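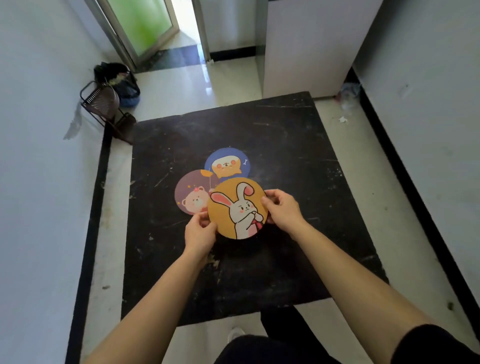

Fig. 2.1 -- Trois cartes rondes sur un tapis noir : le lapin, le chien et l'ours.

Chapitre 2
Trier, ranger, nommer : le jeu de cartes rondes

Avant de savoir lire, un enfant sait déjà classer. Il met les cuillères avec les cuillères, il refuse de mélanger ses animaux avec ses voitures, et il proteste si un adulte range à sa place selon une autre règle. Le chapitre 1 a présenté les objets de la maison comme premier matériel de l'éducateur. Le présent chapitre s'occupe d'un matériel plus simple encore, qui coûte peu et qui tient dans une main : les cartes illustrées de forme ronde.

Pourquoi rondes ? Une carte rectangulaire possède un haut et un bas, et ses bords invitent l'enfant à l'aligner avec les autres. Le disque ne donne pas ces indications. L'enfant doit regarder le dessin lui-même pour savoir si le personnage est debout ou couché, et tourner la carte jusqu'à ce que l'image lui semble droite. Ce petit mouvement de rotation, fait avec les deux mains, est déjà un exercice. Chinyere Jibrin, dans ses cahiers d'observation de l'école Uzor, l'appelle « le geste du volant ». Nous garderons cette expression dans tout le manuel.

Considérons la figure 2.1. Le lapin est sur fond orange, le chien sur fond bleu marine, l'ours sur fond mauve. Chaque carte peut donc être nommée de deux manières au moins : par son animal ou par sa couleur. Un troisième critère apparaît quand on observe les accessoires : une écharpe rouge pour le lapin, un nœud rouge pour l'ours, un petit os blanc à côté du chien. L'enfant qui réunit le lapin et l'ours « parce qu'ils ont du rouge » n'a pas commis d'erreur. Il a choisi un critère, et le travail de l'adulte consiste à le lui faire dire. (On remarquera que les joues du chien sont d'un rouge orangé ; certains enfants voudront donc l'ajouter au groupe, et la discussion devient alors intéressante.)

Les cartes de la figure se recouvrent en partie. Au début, cette disposition gêne les plus jeunes, qui veulent voir chaque image entière. Plus tard elle devient utile : on cache une partie du dessin et on demande à qui appartient le ballon, ou l'oreille. Babak Mahmoudi conseille de commencer avec deux cartes seulement, puis d'en ajouter une quand l'enfant la réclame. Nous suivons ce conseil dans l'activité 2.A.

La surface de jeu

Le tapis compte autant que les cartes. Il délimite un territoire : ce qui est dessus appartient au jeu, ce qui est à côté attend. Sur un sol carrelé et brillant, les cartes glissent et les reflets fatiguent les yeux -- un carré noir et mat règle les deux problèmes. Il n'est pas nécessaire qu'il soit neuf. Un tapis rayé par l'usage convient très bien, à condition de passer un chiffon avant la séance, parce que la poussière claire se voit beaucoup sur le noir et attire les doigts.

Une grande pièce n'est pas indispensable non plus. Un couloir peut suffire, pourvu que le passage soit libre pendant les 15 minutes de la séance. Les murs proches ont même un avantage : l'enfant se disperse moins. On poussera les paniers et les vêtements contre le mur, hors de portée de la main.

Vocabulaire du chapitre

Critère : la règle d'après laquelle on met ensemble des objets.
Collection : un groupe d'objets qui obéissent au même critère.
Intrus : l'objet qui n'obéit pas au critère choisi. Il peut cesser d'être un intrus si l'on change de critère.
Fond : la couleur unie derrière le personnage.

Activité 2.A -- Deux cartes, puis trois

Asseyez-vous au sol, le tapis devant vous. Posez deux cartes côte à côte, sans rien dire. Laissez l'enfant les prendre, les tourner, les nommer avec ses mots. S'il dit « nounours » ou « toutou », reprenez son mot dans votre phrase et ne le corrigez pas tout de suite. Quand les deux cartes sont nommées, présentez la troisième en la tenant par les bords, les doigts écartés, de sorte que le dessin reste visible. Demandez : « Avec qui va-t-elle ? » Notez la réponse et la raison donnée. L'absence de raison se note aussi.

La section 2.1 reprend ces notes et montre comment les lire.

© Éditions Flitari -- Contact : service des manuels -- Retour en haut de page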